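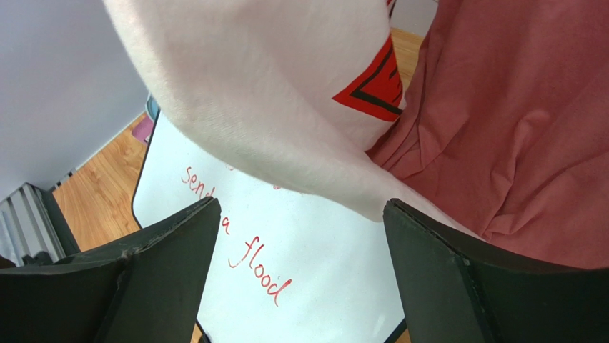 Besstead workshop's home-built arm learns to handle cloth

A robot arm put together by members of a shared workshop in Besstead has started practising on blankets, towels and other soft household things, the group said in October.

The arm, which its builders call Feten, has two fingers and a small camera at the wrist. It was built over two winters in the workshop on Meireles Yard and is now being tried out in members' homes, where the floors are uneven and the light changes through the day.

Marlene Miranda, who leads the build, said the group had spent long enough on wooden blocks.

"Blocks are easy. They stay the shape they are," she said. "A fleece has a different shape every time you put it down, and so does everything under it."

In the present round of tests a cream-white fleece and a dusty rose-red cloth are laid out with a whiteboard, with the fleece overlapping the top of the board. The words "Send a flood" are written on the board in red marker. The arm's task is to take hold of the fleece by its edge and draw it back without dragging the board along or catching the red cloth.

Miranda said the phrase on the board had no bearing on the task. The software does not read it. What matters to the program is where the fabric stops and the hard surface begins, and a fuzzy edge is harder to place than a straight one. Folds in the cloth cause trouble too, as a crease can look like an edge when the light comes from one side.

The arm is driven by hand for the practice runs. A member sits at a second, smaller arm with the same joints and moves it, and Feten copies the movement. Each run is stored with the pictures from the wrist camera and the position of every joint. The workshop has stored 3453 runs so far, most of them made with blocks, cups and boxes. Nearly 300 are with cloth.

Those runs are used to train a program that will then try the same job without a person at the controls. The first attempts on cloth are due before the end of the winter. The group has not set itself a target for how many should succeed.

The dark grey fingers are the third set to be fitted. The first pair had rounded ends and slid off thin material. The second pair gripped well but was too thick to get under a hem. The present ones narrow towards slanted tips, and Miranda said they would stay on the arm at least until the cloth work was finished.

"We'd like to stop changing them," she said. "If the fingers change, the old runs are less use to us, and then you're back to sitting there for an evening doing it all again."

Most of the arm's other parts were cut or printed at the workshop. The motors were bought second-hand in a single lot, and two of them have been replaced. The base is a steel plate held down with clamps, which lets the arm be moved between rooms in a few minutes. A longer lead for the camera was added in the summer after the old one kept pulling out at full reach.

Power comes from an ordinary wall socket. A stop button sits beside the person doing the driving, and the arm is set to halt if any motor meets more resistance than it should. That limit has been lowered for the cloth tests. Fabric caught under something heavy can pull back hard enough to shift the base, Miranda said, and the clamps do not hold as well on every surface.

The project shares its control software with Clindorura, a hobby group which builds arms to a similar plan. The two have agreed to keep their recordings in the same format so that each can train on the other's work. Clindorura has mostly recorded kitchen jobs, such as stacking bowls and opening drawers.

Drawings for the arm, including the new fingers, can be had from the workshop free of charge. A parts list is being brought up to date and will be added once the replacement motors have been tested for longer.

Feten will be on show at the workshop's next open evening, from 7pm. Space in the back room is limited to 40 people and names are being taken at the front desk. Visitors will be able to try driving the arm themselves, and are welcome to bring a scarf or tea towel for it to pick up.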